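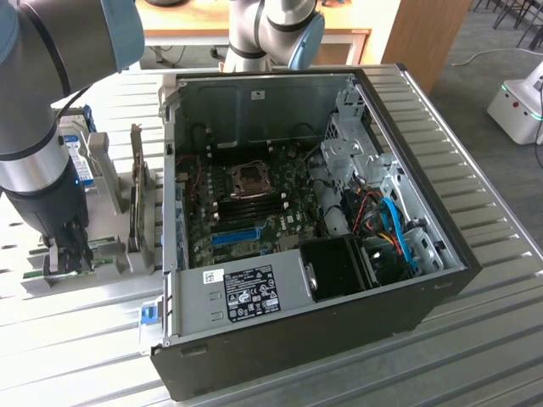
Folk and Acoustic Board > Artists > Albane Hoarau – the Geraghty sessions

viltar_fan
Joined: March
Posts: 6

I picked up the reissue of the Geraghty sessions last week and I've played it most evenings. For anyone who doesn't know it, this is Albane Hoarau with her father on fiddle and her brother on double bass, recorded in the back room at Geraghty before she signed to Stestari. I only knew her from the later records with the full band.

Is it me, or is this the best singing she's done? The band albums are good but her voice is tucked behind the drums on most of them. On this one you can hear her breathe between lines.

oldmandolin
Posts: 272

Not just you. I had the first pressing, which was 100 copies with hand-stamped sleeves, and sold mine when I moved house. Still annoyed with myself.

The father is the reason it works. He plays very little on the slow ones and stays out of her way. Listen to the second verse of Ferry Lane, where he holds one note for most of it.

Pegbox
Posts: 2

I'm going to disagree. It's a nice document of a family playing together but half the songs aren't finished. She rewrote Ferry Lane for the first Stestari album and the new last verse is much better. The version here just stops.

People like the early stuff because there were hardly any copies of it.

oldmandolin

I liked it when I could buy it at the merch table for the price of a sandwich, so I don't think that's it in my case.

I do agree about the last verse. The rewrite is stronger on paper. I'd still sooner hear the old one sung.

marsh_and_mill

Does the reissue have the two extra songs? The shop listing says it does but the track list on the back, going by the photo they put up, only shows the original running order.

viltar_fan

Yes, they're at the end of side two and they aren't listed on the sleeve. One is a waltz with no words, just fiddle and bass. The other is her and her brother singing in harmony. The label has the titles printed very small.

marsh_and_mill

Thanks. Ordered.

capo_on_two

I saw the three of them at Viltar the summer before the band got going. Small tent, rain all afternoon. Her dad introduced every song and got the name of one wrong, and she corrected him from behind the guitar. They did a gospel number with no microphones and the people at the back stopped talking for it.

What I remember most is that he taught both kids to play but never pushed them on stage. He said that day that they'd asked him to join them, and he'd had to learn their songs like anyone else would.

Pegbox

That fits with the interview in the Gemo newsletter. He said he thought she'd be a vet.

To be fair to the record, I played it again last night on better speakers. The bass is recorded very well. I still think it's a set of demos, and I'd point a new listener to the second band album first.

oldmandolin

We won't agree on the second band album. Too much organ.

Does anyone know if he still plays with her? He wasn't at the last two shows I went to and the brother had been replaced as well.

capo_on_two

The brother has small children and only does dates close to home now. The father sat in for the encore at the Gemo show in March, two songs, and then went and stood by the door selling records.

tinwhistle_jo

I bought mine from him there! He signed it without me asking and told me to keep it out of the sun. Lovely man.

Side one has a crackle on the third track, by the way – is that on everyone's copy, or should I send it back?

viltar_fan

Mine's clean on the third track. There's some noise before the first song but I took that to be the room. I'd ask for another one.

marsh_and_mill

I'll check when mine turns up and post here.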